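Elvira Arango
@elvira_puts_it_back
28 Jun 2019

Thread: one yellow tray, one screwdriver, and the modest dream of the second living in the first.

The floral wallpaper came with opinions. Three walls of it, and then someone (Konrad Lis) picked a rose print for the surface as well. I own 1,000 flowers and zero hooks.
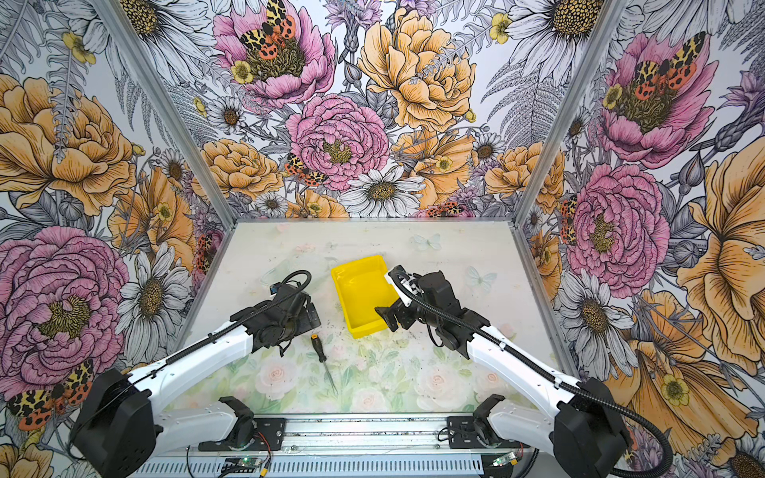 STEP ONE: ADMIT THE TRAY IS FOR THE SCREWDRIVER

Konrad thinks a tray is for "things in general." This is how you end up with 200 rubber bands and a key to a bike you sold in September.

Also, pale roses do not hide dirt. I had been told a busy pattern would. Every crumb on this thing sits next to a little orange star like it's been invited. 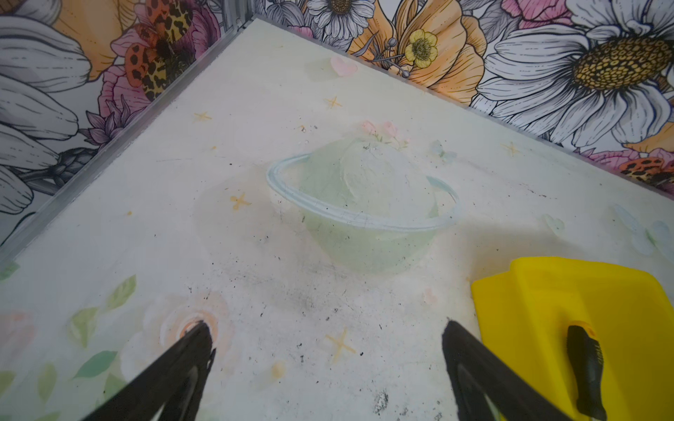
So the wiping cloth gets a home too. Same drawer as the Alvarado catalog, which has 700 pages of storage bins and none I can afford.

The bowl is see-through with a greenish tint, and against this print you lose it completely. I've reached past it twice. It stays, mostly out of spite.

Screwdriver in the tray, lengthwise, handle at the far end. I'd like this entered in the record.
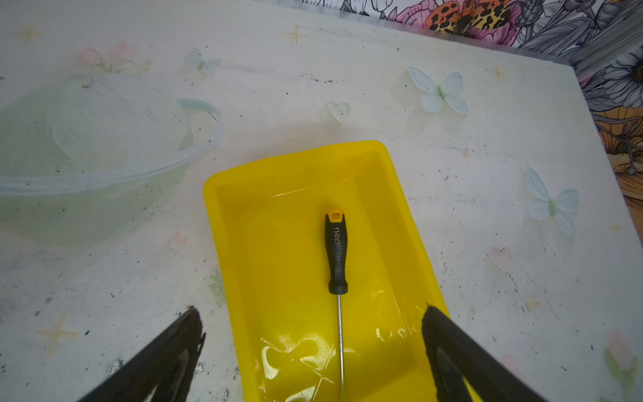 4/6

Konrad's review: "Looks like a very small canoe." He has been asked to wipe the butterflies.

Final ruling on placement: tray near the middle, where we can both reach it. Screwdriver goes IN it — on the roses does not count as "basically in it," Konrad.
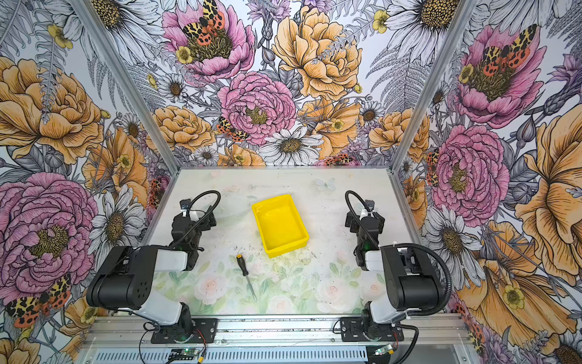 I'm putting a label on the tray this weekend. Konrad wants it to say 404. He may have one label, and it's going on the rubber bands.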